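Week two with the Kokov electric shaver and my neck has finally stopped complaining. Cost me £70, down to £35 with a voucher in March.

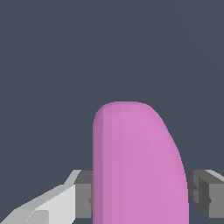 Battery's decent, two weeks a charge. The head copes fine with my jaw – I wish the handle had a domed top like that pink thing, mine's all corners.

Cleaning next. Rinse under the tap, tap it out, done.

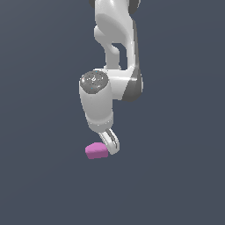

Foil or rotary? Rotary for me. I'd have it in glossy white like that arm, but Kokov only do black.
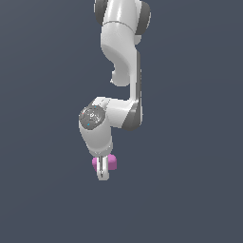 Wilmer Nina reckons the Perić gets closer under the chin, but it's louder. Might try one – later.

Recent posts
Stornance beard trimmer, first go
Shaving oil or foam?

Contact | © Cindport | Back to top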